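When I rang Iqra Tanoli she was eating toast, and she told me about the Wednesday the arm stopped listening. She runs the break room trials for Nidari over in Clulville, and yes, she laughed (a bit) before she got to the serious part!

"We'd sent it a stop and it just kept creeping, for 10 seconds," she said. "Slow as anything, but there were people in the room, so I didn't care how slow." Talha Niazi got to the red button first.
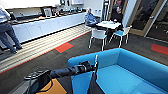 The arm over the sofa in the break area, with people sitting at the table behind.

I asked what had gone wrong, and she groaned. The stop message had been stuck in a queue behind 300 others, all of them boring status reports. "It was waiting its turn, poor thing. A stop shouldn't have to queue!"

Now it has its own line, and the arm freezes by itself if it hears nothing for 50 milliseconds. Talha still isn't happy with the joint brakes, and they argued about that while I was on the phone – I could only hear her half. There's another round of tests in July, and Iqra wants a second button by the table before then. "On a long cord," she said, "and a bright colour."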